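4. Setting up the scorer's bench (Linuncombe Basketball scoreboard, Forna console)

Allow 11 minutes before tip-off. Allow longer if the under-14s have been at the cables.

1. Plug the console into the wall socket behind the bench, then switch on the scoreboard.
2. Hold HOME and AWAY together until the display reads 00. If it reads 54, you're still in last night's game. Hold them again.
3. Set the period length with the grey dial.
4. Test the horn once. Once is plenty.

CAUTION: Never coil the cable while the board is live.

Note: The console stores 1,000 games. Ada Ruggiero has the backup from the old one, all 1,058 of them, and will discuss any of them at length.

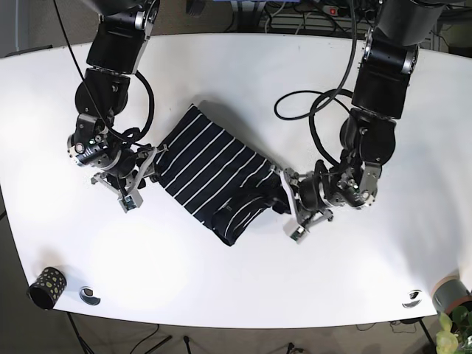 Navy garment with white stripes, folded, on a white table.

5. Team fouls light up red at five. The coach will dispute this – keep your finger off CLEAR.
6. At full time, press SAVE before you press anything else.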